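Rapport d'avancement, février
Projet Prumunton, volet conditionnement
Responsable : Martti Vuorinen

Au cours de la période, 1264 colis ont été préparés sur le site de Rukard, pour un objectif de 1595. L'écart tient au retard de livraison des cartons par la société Nieminen. Les dépenses engagées restent conformes au budget approuvé.

Le contrôle avant fermeture porte désormais sur chaque colis de la gamme Lovix, et près de 932 fiches de suivi ont été archivées. La notice imprimée est posée à plat dans le carton ouvert, placé au centre de la table blanche, le rabat restant relevé à ce stade. Deux points demeurent à traiter avant le prochain versement : la révision du texte de la notice et le choix définitif du format de carton.

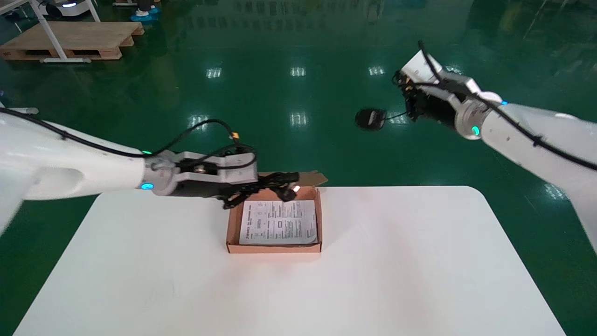
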